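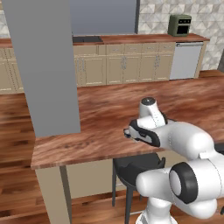
Home | Notebook | Sessions | Kit list | Log in

Gatasside adaptive strength group, notebook
October, Saturday, 7:40 pm
Fatos Omerović

Ran the timed sit-to-stand again with the morning group. Last week I blamed the stopwatch. This week I used a different stopwatch and got the same mess, so the stopwatch is owed an apology and I am looking at the chairs.

We have two kinds. The hall chairs came with the building and the stackers came from Wamlow when they cleared out their studio. The stackers are a little lower in the seat and a lot softer, and anyone who draws one sinks into it like a dinner guest and has to be talked back out. I had been letting people pick their own chair. Athletes are not stupid. The whole front row had hall chairs before I'd finished taking attendance.

So for the record, all scores before today are chair scores. Nice ones, some of them. I've left them in the book in pencil.

New rule: hall chairs only for testing, back legs against the wall, arms crossed if the athlete can do it and hands on thighs if not, and write down which. Zeyu wants a third category for people who start with arms crossed and finish by flapping. I've said no, but I can see it coming.

Carry drill next. The plan was a farmer's carry down the length of the hall with the small kettlebells, turn at the cone, come back. Grip is still what gives out first for most of the group, well before legs or wind. The Conceição handles (fat foam, bright green, look like pool toys) helped the two who can't close a full fist. They also squeak. One athlete would not stop squeaking, and I had to move him to sled pushes for the sake of the others.

Fine grip is a separate problem and I keep lumping it in with the carries. Someone who can haul a kettlebell to the cone and back may still crush a paper cup on the way to the drinks table. I'd like a station that asks for a light hold and a slow set-down. Nested cups would do it, a small one sitting in a wider one like the dark blue pair in the white arm's fingers, where the job is to bring both down to the counter together without squashing or tipping anything. Start at table height, seated, strong hand. Then the other hand, then standing.
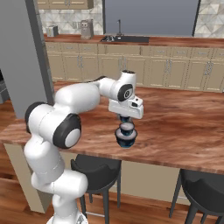
Scoring for that station is still open. Zeyu says time it. I say the minute you time it they'll slam it, and we'll have a slamming station. My version is five set-downs with a partner listening, and a quiet one counts. The first draft of the card calls this "noise-limited placement," a phrase I wrote at lunch and already regret. The robot's white gripper, with its dark fingers around the stack, is the sort of hold I mean: fingers on the cups and the whole arm coming over from the side. Our lot tend to come straight down from above with the elbow locked, so I'll cue "elbow first" and see if it takes.

Other bits:

Row machine 2 is reading long again. It gave me 579 meters for a piece I'd set at 300, and I'm flattered, but no. Taped a note on it. Somebody has since drawn a smiley face on the note.

Brullis bands: the yellow ones are going sticky. Talc, or bin them.

Headcount was 18, which is too many for one warm-up circle. Splitting into two next time, Zeyu by the stage, me by the door.

Still to do: measure both chair heights properly, ask Wamlow if they want their stackers back, buy cups.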